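Course notes: Robots at Work, unit 6
The Tremitz open day, and what I want you to take from it

Okay, so these are my notes on the visit, tidied up a bit for those of you who had lab that afternoon and couldn't come. If you were there, read them anyway, because the short response at the bottom is for everybody.

We went over to the Tremitz training center, which opens its doors twice a year (the January one was snowed out, so this was our only shot). Soledad Pacheco runs the teaching side over there and she gave us the welcome talk, then split us into two groups. My group started with the suturing demo, and I'm so glad it did, because we got almost a full hour with it before the crowd came in.

The job was closing a cut in a soft practice pad with two instruments. Jalen Baptiste was at the console and Rattana Inthanon did the talking. I'd read plenty about this kind of work and I still wasn't ready for how small the motions are!

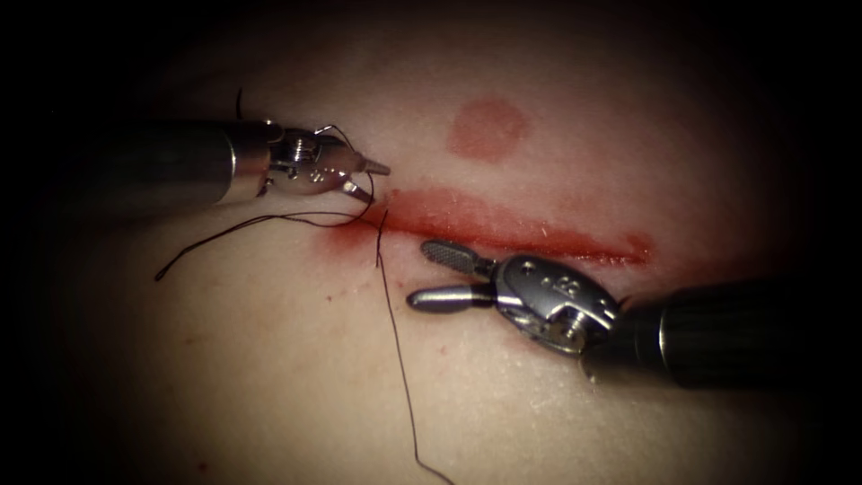

Page last changed: Tue 4 June

Look at the division of labor first. The instrument on the left is a needle driver, and it has the curved needle clamped in its jaws right by one end of the cut. The one on the right has its jaws open, lower down. We talked in week four about "hand-off" tasks, where one arm has to let go of a thing at the same time another arm takes charge of it, and suturing is full of them. Push the needle through, grab it on the other side, let go with the first arm, pull. Rattana pointed out that the letting go is what beginners get wrong. They open the first jaws too early and then spend ages chasing the needle.

Now look at all that black thread. One strand lies over the wrist of the left instrument and another runs right down the pad. Somebody in our group asked whether the thread gets in the way, and Jalen laughed and said it's most of the job. A needle is stiff, so you can work out where the whole thing is if you know where one end is. Thread goes where it likes. Keep that in mind for unit 7, when we get to soft objects and why they're so hard to plan for.

A few other things I scribbled down:

Motion scaling. The operator's hand moves a long way and the tip moves a little. Naima Ashour let us try it on the spare console with a peg board, and I dropped 10 pegs before I placed one.

Wrists. Go back to your sketch from the Pletier reading and count the joints you gave the wrist. Most of you gave it one. Please fix that before you hand it in.

Touch. On the setup we saw, the operator gets no feeling of force at all and judges the pull by eye. Brahim Mahrous (he looks after the instruments) said people learn to read the dimple in the surface instead – I'd love one of you to take that on as a project topic.

Viewpoint got the longest discussion of the day. From farther back, you can read how the two instruments sit relative to each other. Up close, you see the tip and the red on the surface really well, but the near instrument gets big and blurry and you start losing the layout.
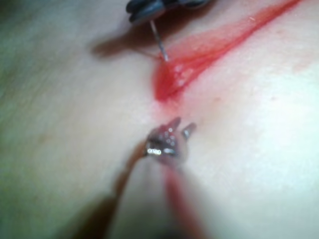 Fig. 2. Close view at the cut: needle point at the surface, two-pronged tip just below the red.

Use the shadow, too. There's a soft gray one stretching left from where the needle meets the surface, and Rattana said she looks at shadows all the time to judge height. The bright glints on the metal and in the red are more of a nuisance, especially if you're asking software to find an edge. We'll come back to glare when we do the Bouazza chapter.

For next class: write 250 words on one hand-off you do with your own two hands every day, and say exactly when each hand has to let go. Threading a belt, peeling an orange, whatever you like. Bring it on paper, please, and if you still have one of the Tremitz visitor badges, bring that back as well.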